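Loritz Help Desk
Ticket: Dehumidifier keeps shutting off overnight
Product: Bosinden cellar dehumidifier
Opened by: Maricruz Cisneros
Status: Open – waiting on customer

Hello, me again (I'm the one who rang about the drain hose, if that helps you find me). Hose is sorted, thank you, but I've now got a different problem and the man on the phone said to put it all in writing, so here goes.

The dehumidifier lives in the back half of my workshop, where I keep my timber and glue up boards for chopping blocks and small table tops. It's been brilliant until now. I leave it on the timer from teatime until I come down in the morning, and the tank used to be nicely full. This past while I come down and it's off. Not on standby with the little green light, just off, and the tank has barely a puddle in it. I press the button and away it goes again as if nothing had happened!

Things I've tried so far:

Emptied the tank and put it back. Made sure the float wasn't stuck. It wobbles freely.

Took the filter out and washed it. It was disgusting, I'll admit, like a felt slipper. Dried it on the radiator and put it back in. No change the next morning.

Moved the plug from the extension lead to the wall. I really thought that would be it, but no. Off again by breakfast.

Turned the timer off completely and set it to run continuously. Lasted a bit longer, I think, but I was asleep so don't hold me to it.

The humidity is what's worrying me. I've got a Gerkari meter on the shelf and I like to keep it under 40 at night, and this week it has been creeping well past that. Wide glued boards hate it. They cup, the seams start to show, and then I'm back to planing and swearing.
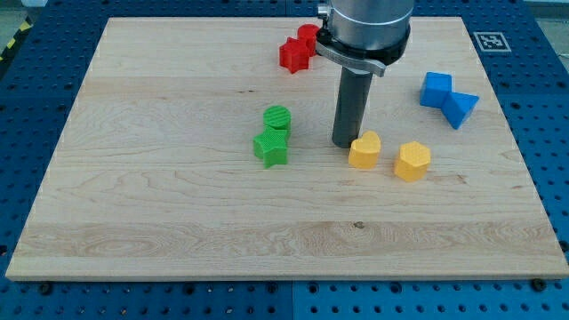
Pale glued-up board with the seams and grain showing.

Reply from Loritz support: Thanks Maricruz. Could you tell us what the temperature is in the room overnight? Also, does the display show a code before it goes off, and is there space behind the unit for air to get out?

Right, answers. Temperature – I hadn't thought about that at all. I put the old kitchen thermometer down there last night and it was properly cold this morning, two degrees. It's December and the heater in there only comes on when I'm working. I had assumed a cellar model would put up with that sort of thing, but perhaps I've been expecting too much of it.

No code that I've noticed. The display is blank when I find it. I did sit with it for a good hour after supper with a flask of tea and a radio, and of course it behaved perfectly the entire time.

Space behind it: there was a stack of offcuts leaning against the back grille. I've moved them. I don't think they were touching but they were certainly close.

Reply from Loritz support: Two degrees is below the working range for your model, so it may be protecting itself by shutting down. Please try keeping the room warmer for a couple of nights and let us know. If it still cuts out, we'll want to look at the control board.

OK, I've done two nights now. I borrowed my sister's oil-filled radiator and left it on low at the far end. First night, still running when I came down, tank nearly full, hurrah. Second night it had gone off again, although the room felt fine to me and the thermometer agreed. So I'm half pleased and half cross.

One more thing, and I don't know if it matters. When I pulled the machine out to sweep I saw the plug was a bit brown round one of the pins. It's the original moulded plug and I've never changed it. I've switched it off at the wall and left it unplugged until I hear from you, as I didn't like the look of it.

Reply from Loritz support: Please keep it unplugged, and don't use that wall socket either until an electrician has checked it. Could you send us the serial number from the sticker under the tank, and a copy of your receipt? We'll book a collection.

Will do. The receipt is from Lozano, the tool shop, and I know it's in the biscuit tin somewhere. I'm in all day Saturday if the courier can manage it, any time after nine. Does the tank need to be empty when it goes, and do you want the hose as well or shall I hang on to that?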